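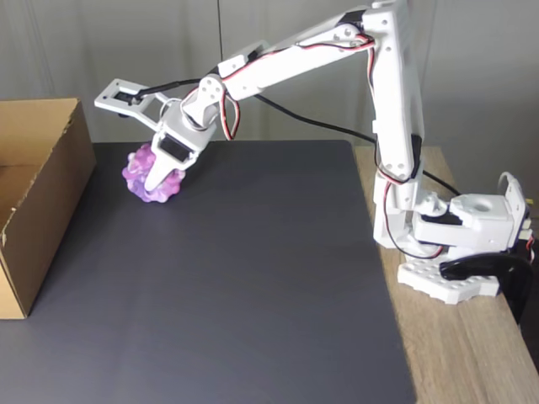

図2　白色の多関節アームと紫色の球状物体。グリッパは物体の直上にある。

4. 定型操作の自動化と利用継続

4.1 調査の概要

スマートフォン上の定型操作(アラーム設定、家族への到着連絡、通勤時の経路検索など)をひとまとめに登録し、一度の操作で呼び出す機能について、登録後の利用がどの程度続くかを調べた。対象アプリはPlelimum。登録画面とログ取得部のみ改修、その他は配布版のまま。参加者200名、全員が日常的にスマートフォンを使用。自動化機能の利用経験は問わず。募集と事前説明はAwadが担当、ログの整形はTarawneh。期間は6月の平日のみ。

登録された手順は282件。うち参加者が白紙から組んだものと、用意されたひな形を編集したものとを区別して扱う。ひな形を無編集で登録したものは後者に含めた(この点は4.3で再度触れる)。

4.2 呼び出し方法

呼び出しは音声、ホーム画面のアイコン、時刻または場所による自動実行のいずれか。音声は登録直後によく使われるが、その後の落ち込みが大きい。聞き取りでは、電車内や職場で声を出しにくいとの回答が目立った。呼び出し名を忘れた、という回答も複数。名前が長い手順ほど忘れられやすい傾向があるが、名前の長さは手順の複雑さとも関係するため、ここでは切り分けできていない。

アイコンからの呼び出しは落ち込みが緩やか。ただし、ホーム画面の1ページ目に置かれたものに限る。2ページ目以降に置かれた場合、元のアプリを直接開く行動に戻りやすい。配置の変更はログに残るが、変更の理由は残らない。聞き取りで補ったものの、参加者本人の記憶もあいまいで、参考程度。

自動実行は失敗時の扱いが問題となる。通信が切れている、端末の省電力設定が有効になっている、といった条件で手順が途中で止まり、通知だけが残る。参加者の一人は次のように述べた。

「帰宅の連絡が送られたと思っていたら、確認待ちで止まっていた。それからは自分で打つようにした」

この種の離脱は利用回数の集計だけでは見えない。手順は登録されたまま、無効化もされず、単に確認画面が閉じられ続ける。本稿ではこれを「放置」と呼び、削除と区別する。

4.3 編集の有無

ひな形を編集した手順は、白紙から組んだ手順より登録までの時間が短かい。一方、後から手を入れる頻度は白紙組のほうが高い。Dissanayake方式の分類に従い、編集を「値の変更」と「手順の追加・削除」に分けると、ひな形組の編集は大半が前者。宛先や時刻を差し替えるのみで、流れそのものには触れない。

無編集の登録を別群とすべきとの指摘はありうる。試みに分けて集計したが、放置の傾向はひな形編集群とほぼ同じであったため、以下では統合した値を用いる。

手順の長さについて。5段階を超えるものは途中の確認画面が増え、結果として手作業との差が縮まる。参加者の側でもこれに気づき、長い手順を2つに分けた例がある。分割後の利用は持ち直したが、例が少なく一般化はしない。

4.4 比較対象について

比較用にDurkelの記録機能も併用した。操作を録画のように覚えさせ再生する方式で、登録は容易。だが画面配置の更新に弱く、期間中のアプリ更新後に再生が失敗する手順が続いた。再登録を求められた時点でやめる参加者が多い。Plastcombeによる補正も試したが、設定項目が多く、参加者に任せるのは無理と判断、途中で中止。そのため比較は更新前のデータに限定している。

4.5 制約

平日のみの記録であり、休日の利用は含まない。参加者に謝礼を出しているため、登録件数はやや多めに出ている可能性がある。また端末の機種差は統制していない。音声認識の誤りと、呼び出し名の言い間違いとの区別も、ログからはでできない。これらは5章の追試で扱う。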